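Getting a Parcel Ready for the Courier: Tips from the Packing Bench

Print this page
E-mail this page to a friend

By Radomir Zupan

I have handed over about 600 parcels at the Clallengate depot, and most of them arrived. The ones that didn't were my own fault more often than I like to say in front of the drivers. What follows is how I pack now, at a kitchen table, with a tape gun that hates me.

Start with the box. A used one is fine if the corners are still square and it doesn't fold when you lean on the lid. Grocery boxes with hand holes are out. So is anything that has been rained on and dried, because cardboard never forgets. Pull off every old label, or black it out with a fat marker, bar codes included. I once left a Mivport bar code on the bottom of a box and the parcel went to Mivport, sat there for a while, and came home looking tired.

Leave room for padding on all six sides. Two inches is plenty for books and shoes. Three inches is better for crockery, and if you are mailing your grandmother's soup tureen you should use two boxes, one inside the other, and tell the person at the far end to open it sitting down.

Newspaper works if you crumple it hard. Laid in flat sheets it does nothing at all except give your customer something to read. Old towels are good padding but heavy, and you'll be paying to ship a towel. Packing peanuts are good until the moment somebody opens the box, and then they are in the carpet until May.

Do the shake test before you tape. Close the flaps, hold the box at chest height, and tip it side to side. If you hear anything move, open it up and add more stuffing. If you hear tinkling, you have learned something about the previous step.

Tape: use the wide brown or clear kind. Masking tape lets go in the cold. Duct tape sticks to everything except, for some reason, dusty cardboard. String catches on conveyor rollers, and the man at the counter will look at you as if you'd brought a goose. Run one strip along the center seam, one across each end, then flip the box and do the same on the bottom. People forget the bottom. The bottom is where the things come out.

To find the end of the tape next time, fold the last half inch under itself before you put the roll away. I have told my household this for years and still spend a good part of my life picking at a roll with a thumbnail.

Weigh it at home. A bathroom scale is useless for a small parcel by itself, so stand on it holding the box, then stand on it without, and subtract. You will learn two numbers this way and only need one of them. Kitchen scales do nicely for the light stuff, though mine gives up at 3200 grams and simply blinks. Round up. Rounding down saves a few cents, then costs you a surcharge and a letter.

Measure the outside of the box, at the widest point, bulges and all. If you have stuffed it until the sides belly out, the courier will charge for the belly.

Label on the largest flat side, not over a seam. Clear tape across the address is fine, but keep it off the bar code -- the shine can throw the scanner. Put a second copy of both addresses inside, on top of the contents, for the day the outside label peels off. I skipped this for years. Then a Flinano teapot spent most of a summer on a shelf marked "unknown," and I don't skip it anymore.

Writing FRAGILE on all sides does no harm. I wouldn't count on it doing much good either. Pack as if the box will be dropped by somebody who is thinking about lunch.

Liquids need a tight lid, tape around the lid, and a bag around the whole business. Stand the bottle upright in the box and draw arrows pointing up, which will be treated as decoration.
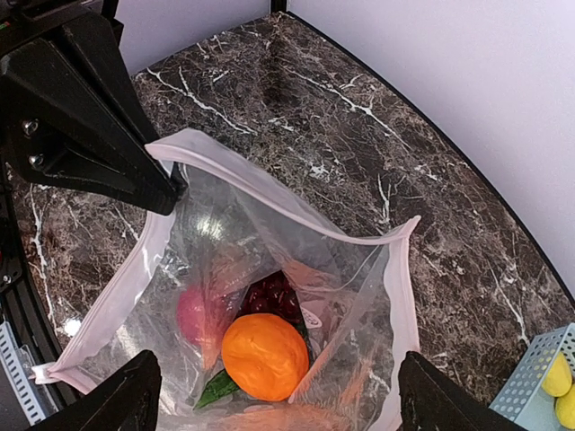 Last thing, small parts. Screws, spare keys and shelf pegs should never travel loose, as they will work their way through the padding and out of any gap they can find. Bag them, squeeze the air out, and tape the bag to the biggest item in the box. The Begović bookcase I sent my sister went off with its pegs rolling around the bottom, and she still has the top shelf propped up on dictionaries.

Print this page
E-mail this page to a friend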